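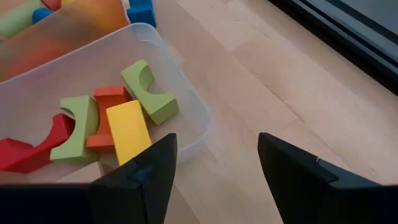 Progress Report No. 7, page 10

Nurkwood Manipulation Project: teaching by demonstration, block sorting task
Prepared for the Clorna fund, 09/12/2025

This report covers the work done through the end of November under the second stage of the grant. The short version is that we have plenty of demonstrations and less learning than the proposal promised. We would like the fund to read the numbers below with that in mind.

The task has not changed. An operator drives a pair of arms by remote control and moves toy building blocks between plastic bins and the tabletop. The recordings are then used to train a policy that is supposed to do the same job alone. We hold 1,303 recorded demonstrations. Of those, 151 were set aside before training because the operator dropped a block, hit a bin wall or gave up partway. We used to keep these in, on the theory that a few bad examples would do no harm. We no longer believe that, though we have not run the comparison that would settle it.

Shape matters more than we allowed for. The plain rectangular blocks are forgiving. The arch blocks are not, mainly when one end of an arch sits inside the opening of another and the fingers have no clean place to go. Operators learn to nudge such a pair apart before grasping. The trained policy copies the nudge, but it does so whether or not there is anything to separate. Calling that a learned skill would be generous.

The see-through bins are a second source of trouble. From the wrist view, blocks in a neighboring container show through the wall as blurred patches of color, and we suspect the policy sometimes reaches for them. Suspect is the right word. Hitis, who supply our training software, are confident that more data will cure this. They were also confident in the spring, and we have added a good deal of data since then. 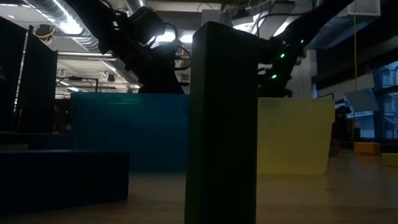

Then there is the matter of what the fixed view can and cannot tell us. A large block standing close to that camera hides whatever is behind it, and an operator who works from the screen has to guess at the part of the table that is covered. Some guess well. Their recordings look smooth, and the policy trained on them inherits a confidence it has no grounds for. We have asked operators to check the wrist view before closing the fingers, and to slow down when the two views disagree. Compliance is uneven.

We also looked at the Wogan hand controllers bought in the last stage. They are comfortable and the operators like them. Whether they produce better demonstrations than moving the arms by hand is still open — our one trial had the more experienced people on the controllers, so it proves very little. It should be repeated with the groups swapped before anyone quotes it.

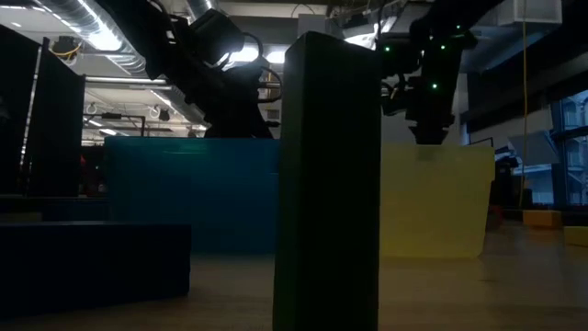
Both arms at the blue and yellow bins, fixed view.

For the next stage we propose to stop collecting for a while. The existing recordings need to be labeled by starting layout, which should have been done from the first day, and the policy needs to be tested on layouts it has never seen. Up to now most tests have reused layouts from training, and the success rates we sent in earlier reports should be treated as the upper end of what is possible.

Spending is within the agreed limits. The one open item is the second set of gripper fingers, which has been ordered but not invoiced. We ask that the money for extra operator hours be moved to testing — the form is attached, and we need an answer before the next collection block is booked.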